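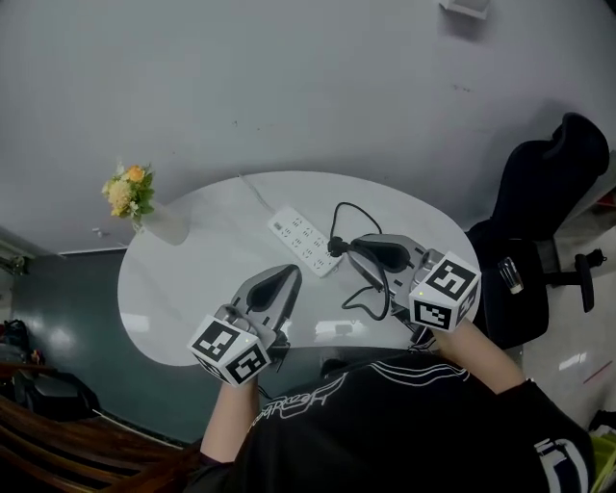

Figure 2. Shared oval table with a multi-socket power strip on its surface.

3.2 Placement of power outlets and choice of seat

Outlet placement was the one feature that differed clearly between the two buildings in the study. At Statora, outlets are set into the walls, and the large tables in the middle of the floor have none. At Fidside, power strips are kept on the tables themselves, and a strip of the general type seen in Figure 2 serves everyone seated there. Both buildings have the same opening hours and draw on the same group of office workers and students from the Zulumska district.

We collected 300 seat records at Fidside and 200 at Statora during April. A record was made each time a visitor sat down and stayed long enough to unpack. Visitors who moved were recorded again at the new seat. Staff were left out.

At Statora, seats along the walls filled first on every morning of the study. The middle tables stayed free until most wall seats were taken, and visitors who began there often moved when a wall seat opened up. Window seats without an outlet were treated much like the middle tables, although in the interviews many visitors named daylight as the thing they cared about most. This gap between stated and observed preference agrees with the earlier survey by Hassanpour, which covered 6 reading rooms and relied on questionnaires alone.

At Fidside the order was less regular. Visitors spread across the floor, and groups formed at shared tables earlier in the day. Cords caused some complaints – mainly that they took up writing space and had to be moved when someone new sat down. Several visitors said they would accept this in return for a free choice of table.

Battery life was not recorded, so we cannot separate visitors who needed power from those who only liked having it close by. Section 3.3 looks at length of stay for the same records.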